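Chapter 6
Friction, or Why Things Stay Put

I learned about friction by carrying my nan's piano. Well, a sixth of it. Four of us had the heavy end, two had the light end, and we got it as far as the hallway rug before it stopped dead and wouldn't budge. On the floorboards it had rolled along like a shopping trolley!
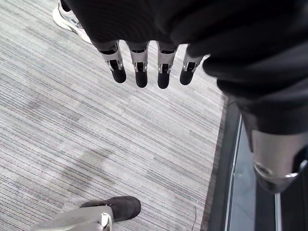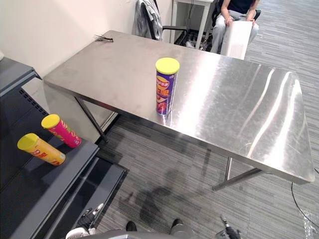 Carpet underfoot, polished steel on top: two very different surfaces.

My old physics teacher, Citlali Zavala, used to drag a brick across every surface she could find with a spring scale hooked to it (the corridor, the oval, once the principal's desk). I still have my notes. The brick needed 400 grams on the scale to get moving on lino and nearly 630 on the mat by the door — same brick, same string, same teacher.

We'll do her brick experiment properly in Section 6.2, so start looking for a brick now. Before that, I want you to push this book across your desk with one finger, slowly, and notice the moment just before it slides. Most of this chapter is about that moment.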